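Okia Counter Station
Utensil handling for donut and pastry counters

Overview | Counter requirements | Working alongside the arm | What's included | Ordering

The Okia Counter Station is a single robot arm on a fixed pedestal, set up to pick up, hold and put down the flat utensils used at a finishing counter. Zumby sells it to bakeries and small commissary kitchens where one or two people spend most of a shift moving iced goods from counter to tray.

It does one part of that job. The arm picks up a spatula by the handle, brings it to the product, and returns it to the counter afterward. Icing, inspection and boxing stay with your staff. So does the decision about which pieces go out and which go back.

We build each customer's counter in simulation before we deliver anything. The arm, the counter edge, the wall and the utensils go into the model, and the picking routine is worked out there first. For the Ocampo bakery in Prernesgate, our first full installation, the routine went through 2,431 simulated picks before the pedestal was bolted to the floor. Most of the trouble showed up at that stage. The first version of the grip point was too far down the shaft, and the blade swung when the arm turned.

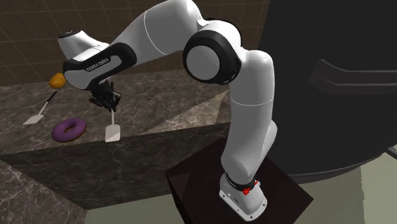
Counter requirements

The station goes at the front of an ordinary kitchen counter. Stone, steel and sealed wood are all fine. The pedestal stands on the floor and is separate from the counter, so nothing has to be drilled into the worktop.

You will need:

A straight counter edge with clear floor in front of it for the pedestal.
A solid floor that will take anchor bolts. Raised flooring needs a survey first.
A dedicated power outlet that is not shared with a mixer or fryer.
Clear air above the counter. Low shelves and hanging racks are the most common reason we have to move the pedestal.

Patterned worktops take more setup time than plain ones. Veined stone with a pale utensil lying on it gives the vision system more to sort out, and strong light across part of the counter makes it harder again. We test each utensil in bright patches and in shade, and at several angles, with the handle toward the arm and away from it. If your kitchen gets direct light at certain hours, tell us at the survey and we will put it in the model.

Other items can stay out on the counter. The arm is set up to leave alone anything it has not been told to pick up, and it plans its path over the top of product where there is room. 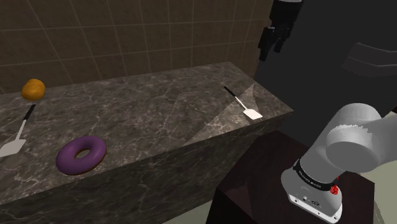 Simulated counter with two spatulas, a purple-iced donut and an orange fruit. Gripper open at upper right.

Working alongside the arm

The question we get most often from owners is how many people the station replaces. At Ocampo the answer was none. The bakery finishes 3,000 donuts in a normal week and had six people on the counter rota before the station went in. It has six now. What changed was who does what, and for how long.

Padmavathi Thampi runs the morning shift there. Before the change, the person at the finishing counter stayed on it from start to close, lifting and setting down in the same motion. Now that person does 25 minutes at a time and then trades with someone at boxing or the register. The arm keeps working through the trade, so the line does not stop while people wash up and switch.

There were complaints, and they were fair ones. The early setup had the arm parked over the middle of the counter between picks, which meant staff had to lean around it to wipe down. Sumathi Kotian, who had been finishing donuts for nine years, asked for it to park at the far end. We moved it. She also asked for the handles to be left where a person could reach them, in case someone wanted to do a few by hand. That is now the standard setting on every station.

Some of the skill has moved to other places. A worker at the counter now has to notice when a utensil has been left in a bad spot, half under a tray or with the handle against the wall, and move it before the arm gets there. That takes a couple of weeks to become a habit. Plan for a slower September if you install at the end of August -- the first two weeks are always behind.

We also recommend naming one person per shift who can pause the station, clear a fault and start it again. It should be someone who works the counter. At Ocampo the job was first given to the office, and every small stop meant a walk upstairs.

How the grip works

The gripper has two opposed fingers. It comes in wide open with one finger on each side of the handle, stops, checks its position and then closes.
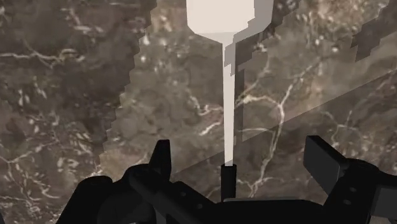 The check takes a moment and can look like hesitation to people seeing it for the first time. Staff should leave the utensil where it is while this happens. If the handle is moved after the fingers are in place, the arm backs away and starts the approach again.

Grip force is set per utensil at commissioning. You can change it from the panel, within limits. Handles that are greasy or worn smooth should be wiped or swapped out, because extra force does not help much and it marks the handle.

Finger pads are a wear part. We suggest looking at them every 600 picks during the first month and then following whatever interval suits your kitchen. Changing a pair takes one person and a hex key.

What's included

Robot arm, gripper and controller
Floor pedestal and anchor set
Overhead camera and mount
Control panel with pause button
Two spare pairs of finger pads
Simulation model of your counter, updated once free of charge if you change the layout
Two days of on-site training, split so that both shifts attend

Not included: utensils, electrical work, and floor repair if you later move the pedestal.

Cleaning

Wipe the gripper with a damp cloth and food-safe cleaner at the end of each shift, with the arm paused and parked. Do not hose it down. The pedestal and counter front can be cleaned as usual.

Ordering and site surveys

Surveys are booked through Murali Mathew at the Prernesgate office. Please send photos of the counter from both ends, the counter height and depth, and a note of the utensils you use now. If your staff have questions of their own, send those too. Nithin Pai handles training and will answer them before the visit.

Page updated May 6, 2018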